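# Clothes sorting moves to the kitchen table as Sostulthorpe swap takes in 618 items

Residents of Sostulthorpe have handed in 618 items of clothing for this year's July clothes swap, and much of the folding is now being done in private homes before the doors open on Sunday.

The swap is run by Sedodine, a local reuse group that lends out tools, school uniform and camping gear for the rest of the year. It has always sorted its clothing in the back room of the old library on Batista Lane. That room is closed while the floor is replaced, so the group asked households to take a bag or two home, check the contents and bring everything back folded.

A total of 21 households agreed. Most are using whatever flat surface they have. In one kitchen the work is being done on a round wooden table, with T-shirts laid out and gone over one at a time.

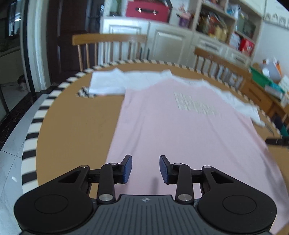
Each household was given a printed sheet with its bags. It asks people to check the seams, the underarms and the neckline, to try any zips, and to set aside anything with a hole or a stain that will not shift. Tops with printed fronts are accepted as long as the print is not peeling. Faded prints are fine. Underwear, swimwear and single socks are not being taken this year, though a few bags arrived with them in anyway and these have gone for rags.

Items that fail the check can still be handed back in a separate bag. Sedodine passes worn cotton to Clakska, a repair workshop on the industrial estate, where it is cut up for patches and cleaning cloths. Wool is kept apart and goes to a knitting group that unpicks it.

T-shirts are the largest category again. The group said they are also the slowest to deal with, as they tend to come in rolled up at the bottom of a bag and need to be opened out flat before anyone can tell whether they are worth putting on a table. Last year a number of folded shirts were found to have marks on the back, and the sheet now asks that both sides are looked at.

The same fold is being used by every household so that the piles match when they come back together. The instructions, as given on the sheet, are:

1. Lay the shirt out on a clean, dry table and smooth it from the neck down to the hem.
2. Straighten the sleeves and pull the hem level. Raglan and loose-cut shirts often sit crooked at the sides, so go by the hem and the collar.
3. Take hold of the hem and check that the front and back layers are lying together before you start to fold.

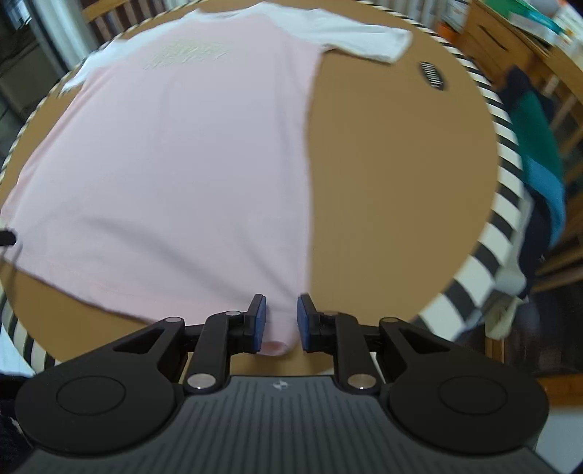
4. Turn the shirt face down. Fold one side in towards the middle, with the sleeve laid back on itself, and do the same with the other side.
5. Fold the bottom up to just below the collar, then fold in half again.
6. Put the size sticker on the top layer, at the neck end.

Stickers come in four colours for adult sizes, and children's clothes are marked by age. Where a label has been cut out, people are asked to measure across the chest and use the chart on the reverse of the sheet. If the size is still in doubt, the item should be left without a sticker and put at the top of the bag.

## Opening times and tokens

The swap will be held in the main hall of Sostulthorpe school on Sunday, from 10am to 3pm. Entry is free. The hall can be reached from the playground gate, and there is step-free access by the side door next to the bike racks.

Visitors get one token for each item they bring, up to a limit of ten. A token can be exchanged for any item in the hall, whatever it cost new. Coats and boots are two tokens each. Anyone who has nothing to bring can ask for five tokens at the door and will not be asked for a reason.

Tokens for items already handed in can be collected from the same desk. People should bring the slip they were given when they dropped off their bags. Tokens left over from last year are still valid.

Changing cubicles will be set up along the stage end of the hall, and there will be two full-length mirrors. Tea and toast will be sold from the school kitchen until 2pm.

## More space for children's clothes

Last year's event saw 1,290 items change hands. The group had complaints afterwards that baby and toddler clothes were mixed together on one crowded table by the entrance, with a queue forming behind it for most of the morning. Children's clothes will have half of the hall this time, set out by age, and adult tops will move to the rows nearest the stage.

School uniform will not be on the tables. It is kept for a separate evening at the end of the holidays, which has yet to be given a date.

Sedodine hopes to reach 3,000 items in total across this swap and the winter one. Donations are still open, and bags can be left at the Clakska counter during working hours up to Saturday lunchtime. Clothes should be washed and dried before they are handed over. Bags brought to the hall on the day will be accepted until noon.

Households that have taken sorting home are asked to return their bags to the playground gate from 8am on the day of the swap. Anyone without a car can ask for a collection by replying to the message that came with their sheet.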